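How Does a Workshop Plan for a Robot?

Buying a robot is a bit like getting a pet fish. The fish is only one part of the cost. You also need a tank, food and a place to put it.

The Wurketti workshop in Mudesthorpe makes wooden toys. Aarne Laitinen runs it, and he wants a robot arm to move parts from one spot to another. Before he buys anything, he writes a budget. A budget is a plan for how money will be spent.

Aarne thinks of his money as 100 coins. The arm uses 46 of them. The gripper, which works like a hand, uses 20. The rest has to pay for a work surface, safety parts and lessons for the people who will run the robot.

The work surface matters more than you might guess. A robot arm needs something flat and steady to work on. If the surface wobbles, the arm may miss the part it is trying to pick up. 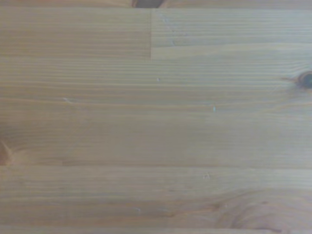
A wooden work surface made of long strips. The dark spots are knots, where branches once grew.

Next comes measuring. Aarne checks how far the arm can reach — and how much room people need to walk past safely. Then he asks two sellers, Budavport and Pintér, for a quote. A quote tells you the price before you buy.

He also saves some coins for repairs. Grippers wear out, and cables have to be replaced.

Try it yourself: You have 95 coins to set up a robot. What would you buy first?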